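Horivov team notebook – bin picking, student group
May, afternoon session, started 14:15

Continued from the last entry. Present: me (Leidy), Niloufar, Jhosep. Maritza joined after her class.

Goal of today: make the approach angle for thin-walled objects less bad. In the last session the planner treated everything as if it was a box, and for a box it is fine to come from straight above. A cup is not a box. When it stands up we can take it by the rim, but when it lies down the planner still wants to close over the highest point, and the fingers slide off the curve.

What I changed before we began:
- approach tilt is now a parameter and no more a constant in the code (Jhosep asked for this already in the winter, sorry)
- closing speed is lower for the last part of the movement
- the wall margin is bigger on the side where the arm comes in

I did not touch the calibration. Niloufar did it yesterday evening and wrote the values on the sheet inside the cabinet door. Please use these, do not use the ones in the Mindus folder, they are from before we remounted the gripper.

First runs. The arm stopped two times with a joint limit warning, both with the tilt at the highest value. The wrist has to turn very far if the target is near a wall, and the cables make me nervous when this happens. Jhosep watched the cable loop during a slow run and says there is still enough slack, but he would not like to see it at full speed. We agreed on a software limit for the wrist. It is in the config with a comment, please do not remove it because a run looks prettier without it.

After this, the object detection. The segmentation is good on the matte things and bad on everything which is see-through or shiny. On the metal floor of the bin we get reflections, and the model sometimes makes a second mask from the reflection. Niloufar thinks we should filter by depth: a mask which lies at the floor level or lower cannot be an object. I think it is right, but our depth on the floor is noisy too, so the threshold has to be chosen with care. She made a branch, it is called floor-filter. Not merged.

We talked also about lining the bin with something matte. The rules of the Nirport challenge say that the bin must stay as delivered, so no. I write it here because we had this discussion already in the spring and forgot the answer.

Second block, with the new tilt and the red cup lying on its side. I put the fingertip close to the mouth of the cup and went down in small steps, by hand, with the enable switch. I wanted to know at which height the finger passes the rim without pushing it. 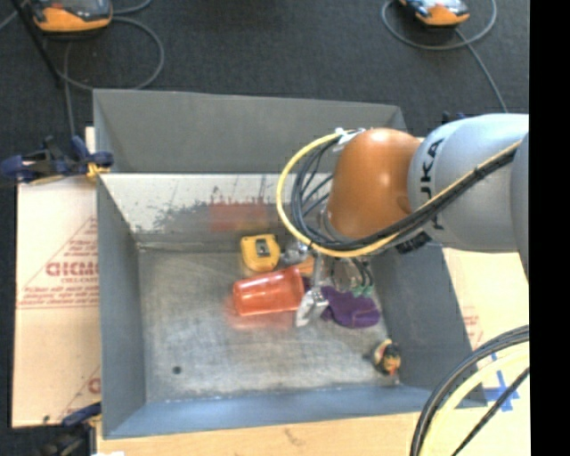

Léonie Guillot read my draft of this page and wrote that we should stop teaching heights for one cup, because the competition set has other cups, and that a height relative to the rim would survive the change. She would take the rim from the mask, fit an ellipse and give the planner the nearest point of it. I agree with her, only the mask of the see-through cup must be trusted first.

So the order of work is now:
1. floor filter, test it, merge it
2. ellipse on the rim (Maritza wants to try, she had this in her vision course)
3. tilt again, with the wrist limit on
4. soft objects – later. The plush ones deform and our width check says the grasp is empty when it is not. Known problem.

We can book the cell for up to 8 hours next week, but the other student group needs it in the mornings.

Open question for everyone: do we log the force values at every step or only at contact? The files are growing fast.

Stopped at 18:40. Arm parked, key back in the box.

Comments

Jhosep Giraldo
Every step please, at least until the tilt is finished. I can compress the old files, I have a script.

Niloufar Khosravi
floor-filter is ready for testing. The threshold is at the top of the file. It still loses very flat objects, so look at these first.

Maritza Cabrera
The ellipse fit works on my saved pictures when the whole rim is visible. With half of the rim hidden it goes crazy. Can I have one of the afternoons?

Leidy Usuga
Yes, take the first one. I will come for the arm.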